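Capital Planning: Bench Arms for the Coming Budget Year

Posted in April | By Oana Neagu, Equipment Planning Office

Departments at the Druseck Institute have until the end of April to submit equipment requests for the coming budget year. The Equipment Planning Office has received more inquiries regarding small robotic arms than in any earlier cycle, and this item sets out how those requests will be reviewed.

The Institute will fund 2 additional bench stations in the household tasks laboratory on the Wemar campus. Each station is budgeted as a complete unit. A request that lists only the purchase price of an arm will be returned to the department for revision. Past submissions have commonly left out the gripper, spare fingers, mounting hardware, replacement cables, the fixed camera, and the table itself. These items belong on the same form as the arm and should be priced at the same time.

Household appliances used as work objects must also be listed. Erdal Keskin, who manages the laboratory, has asked that departments treat them as consumable equipment. Knobs, hinges, and door latches are handled many more times in a testing program than they would be in a home, and replacements should be planned in advance. Appliances with round knobs and swinging doors remain the preferred choice for the first stage of work. Touch panel models may be requested for the second stage.
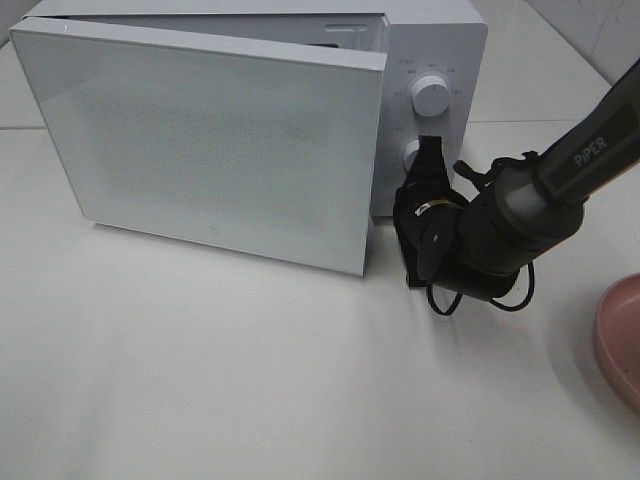 Requests should state the number of hours per month that the station will be in use. Stations with fewer than 70 planned hours will be considered for shared use with another department. Shared stations carry a single service agreement, and the cost is divided according to booked time. Dorin Grecu of the Finance Office will confirm the division in writing before any order is placed.

Departments are reminded that service agreements are not purchased from capital funds. They must appear in the operating budget for each year of expected use. The same rule applies to software licenses, operator training, and storage for recorded sessions. Storage was the most frequently underestimated cost in the last review, and applicants should speak with Bohdana Sydorenko in Computing Services before entering a figure.

Quotations have been invited from Grornton and Escobedo, both of which already supply the Institute. Departments may propose another supplier if it can offer parts delivery within seven working days. A written statement of delivery terms must be attached to the request. Verbal assurances from a sales representative cannot be accepted.

Electrical and floor space approval is required for every new station. Emilian Roman in Facilities will visit the proposed location and sign the space form. Applicants should allow enough time for this visit, as unsigned forms will be held over to the next cycle. Single replacement parts priced under $300 do not require a capital request and may be ordered through the usual department account.

Forms are available at the Equipment Planning Office and from department administrators. Decisions will be sent to department heads after the review closes, and approved orders will be placed by the office on behalf of the departments.

This site uses cookies to remember your newsletter preferences. Accept | Manage settings

Contact the Equipment Planning Office | © Druseck Institute. All rights reserved. | Back to top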